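29th August. Bench 3, Carnuvgate workshop

Spent the morning on the pale table, which has been everybody's dumping ground since we moved the Kuvitz shelving out. The idea was to give every stray object a home by lunch. Lunch came first.

Started with the small stuff. Of the 23 odd screws in the jam jar, 3 fit anything we own. Kept all 23, naturally. The tape measure is back on its hook, where it will stay until somebody needs to measure something. Two dried-up glue sticks went in the bin, along with the instructions for a lamp we gave away last December.

Then the eyewear question. Sunglasses keep turning up on this bench, indoors, in a room with one north-facing window. I have put a note on the door asking the owner to claim them. No takers so far, though I did get a request to turn the heating down.

The grey tray is the sensible place for this sort of thing. Flat floor, sloping back, and a handle across the front like a towel rail for mice. I would like it to become the official tray for things people take off their faces and forget. At present it is the official tray for whatever was in your hand when the phone rang.

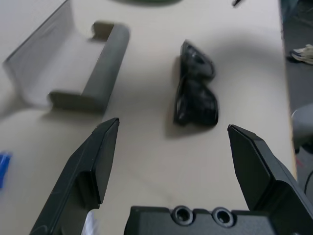

Sunglasses and grey tray, pale table. So near and yet.

Measured the shelf by the door for the tray: 88 cm clear, so there is room for it and a second one if Esteves ever send the replacement. The first they sent was the wrong size, and the second was the first again with a new label. Have emailed. Will email again.

Numance job still waiting on felt for the drawer bottoms. Could use the green offcut, but it has been earmarked for something since before my time and I don't like to ask — someone might tell me.

To do:
Clear shelf by door, wipe it, move tray across.
Label tray. Large letters.
Chase Esteves.
Sort screws (see above, and last month, and the month before).
Take note off door by Christmas, claimed or not.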